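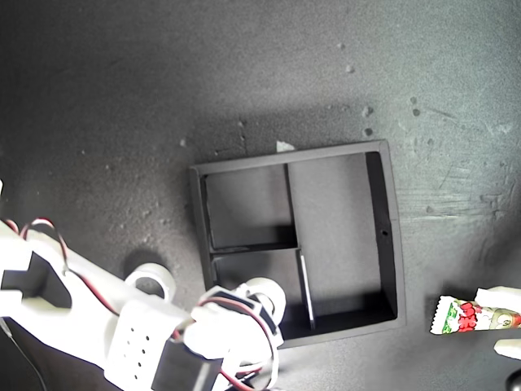 Poslow
I'd leave the big compartment for snack bars and put tea bags in the two on the left. Ours is set up like that by the sink.

Luvico
Two small ones fill up fast. I buy bars in boxes of 95, so most of them stay in the cupboard anyway.

Ogola
Disagree on tea. It picks up the smell of whatever is next to it. Get a tin.

Poslow
Never noticed that in June or any other month.

Luvico
OK, tin for the tea. My other question was tissue or cloth near a tiled wall.
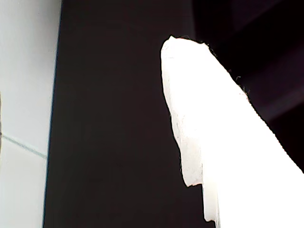
I wipe the tile down every night and don't want anything soaking up the splashes. Shelf or drawer?

Ogola
Drawer.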